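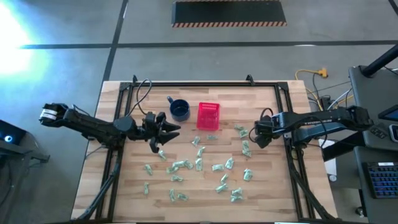 The Crumpled Money Table, and what to do with your coat pockets

Those of you who have been coming to the Bovisstead Thrift Circle for a while will know that October is our Pocket Month. It is the time of year when the winter coats come down from the loft or out of the back of the wardrobe, and when, if you are anything like me, you put your hand in a pocket and find a bus ticket, half a packet of mints and a note you had quite forgotten you owned, squashed into a ball the size of a walnut. I do love that moment. It feels like a present from somebody who knows you very well.

Last year we did Pocket Month as a talk, with chairs in rows, and I think we would all agree that it went on a bit (my fault entirely, I had brought too many leaflets). So this time we are doing it round a table. The wooden top with the pale strips will be our table for the month, and on it we shall have the red basket, the dark blue mug and a good scattering of green paper money, all scrunched up just as it comes out of a coat. You sit down, you pick up a wad, you open it out, and while your hands are busy we talk about what we do with our odds and ends of cash at home. People say far more when they have something to fiddle with. I noticed it years ago shelling peas with my mother, and I have noticed it again at every one of our evenings since.

The first gathering is on Tue 6 October, starting at half past six, in the long room at Coste House. Come in by the side door, as the front one sticks in damp weather and you will only hurt your shoulder. There is tea from six o'clock for anybody who is coming straight from work, and Leilani Kasprzak has promised her ginger loaf, which disappeared so quickly in May that I never got a slice. I am mentioning this in print in the hope that someone will have a conscience.

What we shall be doing

The idea is a very simple one. Paper money that has been balled up is a nuisance. It will not sit in a purse properly, it jams in the ticket machine at the station, and it is terribly easy to throw away with an old receipt. So we shall practise the small, rather soothing job of putting it straight.

Start with one wad and leave the others be. Find a corner and ease it out with your thumb, then find the corner opposite and do the same. Don't tug from the middle - paper that has been folded hard can tear along the crease, and then you have two halves and a trip to the bank. Once it is more or less open, lay it on the wood and stroke it from the centre outwards with the side of your hand. Turn it over and do the other side. It will still look like a map of the Alps, but it will be flat enough to go under a heavy book for the night, and by morning you would hardly know.

Please don't iron it. I know it is tempting, and I know somebody's uncle always did, but plenty of modern notes are plastic and will shrivel at the first touch of heat. A cookery book does the job perfectly well. My own choice is a great fat preserving manual that I have never otherwise opened.

Basket or mug?

This is where I expect the arguments to begin, and I am looking forward to them enormously. Our house has always been a mug house. We keep a mug on the shelf by the back door, a blue one as it happens, and anything that comes out of a pocket goes into it: coins, notes, the spare key to the shed, a button. The good thing about a mug is that it is small. It fills up quickly and you are obliged to deal with it. The bad thing is that flat notes have to be rolled or folded to go in at all, so you have hardly got them straight before you are bending them again.

Leilani Wojcik is firmly for the basket. She uses a rectangular one, with mesh sides, and says that being able to see in from across the kitchen is the whole point. A note can lie down flat in it, there is room for the gas bill beside it, and when the children ask for dinner money she can tell at a glance whether there is any. Against that, I would say a basket is an invitation. Ours would have gloves in it by the weekend, and then a banana.

We shall have one of each on the table and you can try them both before you declare yourself. I suspect the sensible answer is to use the two together, with notes laid flat in the basket and coins in the mug, but I would much rather hear it fought over.

A few figures from last winter

Quite a number of you asked how the Coat Pocket Tin got on, and I am sorry it has taken me so long to write it up. The tin went round our members from house to house, with everyone putting in whatever turned up in pockets, down sofas and under car seats. By the time it came back to me it held 221 pounds, with almost 80 of that in coins that had to be bagged up on my dining table. I had the radio on and it was a very happy afternoon.

The money has gone towards the lending cupboard, and you will find the new things on the lower shelves: the Dristex carpet cleaner, which is heavier than it looks and needs two people on the stairs, and a set of Irketti preserving pans in three sizes. Please sign them out in the green book, and please, please dry the pans before they go back. We have set ourselves a target of 3000 pounds for repairing the roof over the long room, and I am told by those who understand roofs that it is better done sooner. The tin will go out again after our first evening.

What to bring

Bring a coat! Any coat, so long as you have not been through the pockets yet. We shall all turn them out together at the end, and there is a small prize for the oldest receipt. Last time it was won with a receipt for two choc ices and a pair of tights, and I have thought about that outing many times.

If you have a heavy book you can spare for the evening, that would be useful too, and so would a few small envelopes. I like to write on the envelope what the money is meant for (window cleaner, stamps, birthday) and then it doesn't drift off into the general shopping. If you would prefer to keep your own money at home and simply come and chat, you will be every bit as welcome.

Children may come along with a grown-up, and they tend to be much better at the unfolding than we are, having smaller fingers and more patience than people give them credit for. There will be squash and a quieter corner with the jigsaws for when they have had enough.

We shall carry on each week through the month at the same time. The room is warm once the heaters get going but slow to start, so keep a cardigan on for the first quarter of an hour. If you need a lift, leave your name on the sheet by the kitchen hatch or drop a note through my door before the weekend, and I will see that somebody comes for you. There is space for 6 in the minibus, and the front seat goes to whoever gets travel sick.

And if you were the person who left a tartan umbrella behind in May, it is still on the hook by the side door and would very much like to go home.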